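Stullura: check file names before you move a shared drive

Last updated: August 26, 2021
Reading time: 4 min

Stullura is a small command-line tool which reads a folder tree and writes a report of the names that will cause trouble when the files are moved to an online document library. It does not rename anything by itself. It does not open your files, and it needs only the right to list folders.

I wrote the first version in March for our office at Navance, where the old drive had grown for many years without any rule about names. Fadwa Berrada and Younes Kabbaj have used it on their own departments since then, and most of the options exist on their request.
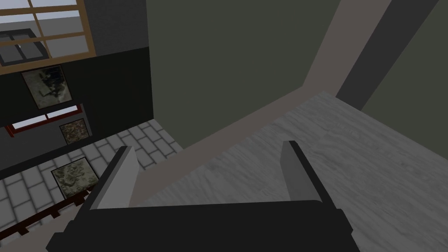
What it checks

- Characters which the target library does not accept, in file names and in folder names
- Spaces at the beginning or at the end of a name
- Full paths longer than the limit you set in the settings file
- Two names in the same folder that differ only in capital letters
- Names left by programs, such as "New folder (2)" or "Copy of Copy of"
- Empty folders (off by default)

The path length is counted with the address of the library put in front. Please fill in the line library_root before the first run. If it is empty, the tool counts only the local part and the report looks much better than the truth.

Installing

Unpack the archive in any folder where you may write. There is no installer. On Windows you start stullura.cmd, on Linux stullura.sh. Python 3.6 or newer must be present.

Copy settings.sample to settings.ini and edit it. The important lines are:

 source = S:\shared
 library_root =
 max_path = 
 report = report.csv
 skip = ~$*, Thumbs.db

If max_path has no value the tool stops with a message. I did not want to put a default there, as the limits are not the same on every system, and people trust a default too easily. Ask your administrator for the right number.

Reading the report

The report is a CSV file with 11 columns, separated by semicolons. The first column is the kind of problem, the second is the full path, and the third is a proposed new name when the tool can make one. The column "owner" is filled only on Windows. After 1,000 lines a new file is started, so that the report can be sent by e-mail without difficulty.

Sort by the first column and begin with the path lengths. When you shorten one folder name near the top, many lines below will disappear, and it would be a pity to correct them one by one. In our case the folder of the design department gave 98 lines, and nearly all were gone after Tarek Benmoussa renamed two folders. 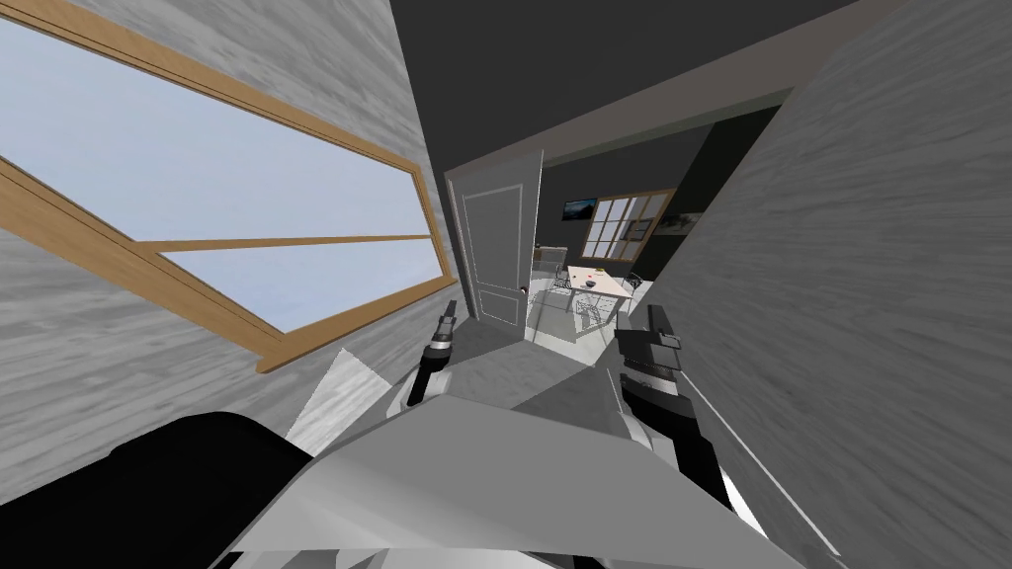
Proposed names are made by simple replacement, and you should not accept them without reading. The tool changes a forbidden character to a hyphen and removes double spaces, but it cannot know what is inside the file. For documents this is usually enough. For pictures it is often worth writing a new name by hand: "open-door-table-two-chairs" lets a colleague find the view with the white door and the small table behind it, while "render_FINAL-2-" is accepted by the library and helps no one. Put your own name in the third column, and the rename script will use it in place of the proposal.

Renaming

The rename script is a separate file, rename.py, and it works from the corrected report. Run it first with --dry, then read the log. Each rename is also written to undo.csv. Keep this file for at least 14 days after the move. Links inside spreadsheets are not repaired, so please warn the people who work with linked workbooks.

Do not run the script while the sync client is active on the same folder. Ekkachai Sangkhawat did this with a test tree called Dravumar, and he received every file twice, once with the old name and once with the new.
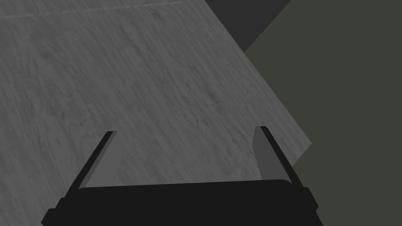

Known problems

- Shortcuts are listed but their targets are not checked.
- Names in Arabic or Thai are compared correctly, but the column width in the text summary is wrong.
- On a slow network drive the tool shows no progress before the first level is read. Please wait.
- The option --since compares the date of modification only. A file which was moved but not changed will be missed.

Contact

Questions about the settings file go to Nevzat Karaca. For an error in the tool, please send the log and the version line, and the report only if the paths in it are not confidential.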